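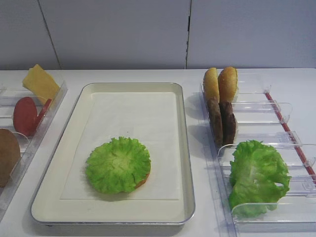
What the burger bench is going to cost me

Quick one, kettle's on and I have to be out the door soon. I said I'd put up the budget for the burger bench and then didn't, and two of you have emailed, so.

Short version. Spent too much on the arm side, not enough on the boring stuff. Same as last time.

The racks. Clear plastic, slotted, everything stands on its edge so there's a side to grab. Got them from Fuvness, 90 dollars each plus freight, and the freight to Llanos is a joke. I looked at making my own. Priced the acrylic, priced a borrowed saw, priced my patience. Bought them. One thing I'd budget for and didn't - glare. Clear dividers look lovely on a bench and they throw little highlights all over the place, and my depth readings hate it. Might go matte for the next lot. Might just move the light, which costs nothing, so that first.

The food. Toy food is cheap till you get fussy. The first set I ordered was too shiny and the buns were the size of a biscuit. The lettuce is the good one, frilly edge, nice colour, and it's the thing that goes wrong most because there's no obvious place to hold it. Buy spare lettuce. I put it down in the spreadsheet as consumables and felt silly but it's gone up twice.

The tray. Kitchen shop, on sale. Silver rim, cream inside, sheet of paper in it like the real thing. Not much to say, it's a tray. Get one with low sides or you'll be clipping the edge all day.

Now the big one. The gripper quote from Hirnness came back at 569 and that's WITHOUT the finger tips. Tips are extra. Mounting plate, extra. I had a line in the budget that just said "gripper" with one number next to it, which tells you how carefully I did this. Dristen do a kit with tips included and it's dearer up front but I think it comes out ahead by the time you've paid shipping on all the bits seperately. Still waiting on them to confirm the bolt pattern. If it's the wrong one I need an adaptor and we're back where we started. 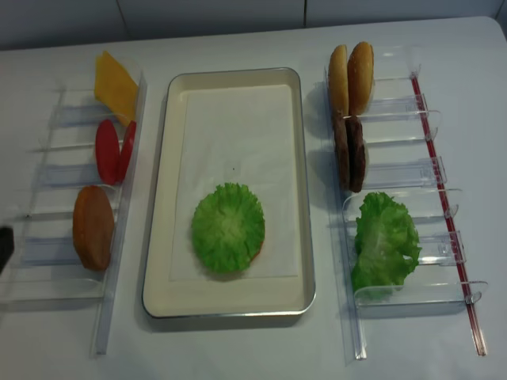
Anyway the tips matter more than I'd allowed for. A tomato slice on its edge next to another tomato slice is a tight squeeze, and a fat fingertip wants both of them or neither. So slim ones, soft facing, and a spare pair, and I've moved that from "nice to have" up to the top of the list. Cheese is the same story, thin and flat and leaning whichever way it likes.

Other things I forgot and you shouldn't:

Something to hold the racks down. Tape is fine for a day.
Spare paper for the tray, cut to size. Takes longer than you'd think.
A decent light. See above re glare.
Contingency. I put in 20 percent and used almost all of it by the middle of May, mostly on freight and the buns.

What I haven't bought yet is a second camera. I want one. I keep adding it and taking it out again. The sensible plan is to run what I've got through winter, see where it really falls over, then decide. The other plan is I see one on special and thats that.

Will post the full sheet once Dristen get back to me about the bolts, they said Friday. If anyone has used their kit on an older arm leave a comment, espescially if it went badly. Gotta run.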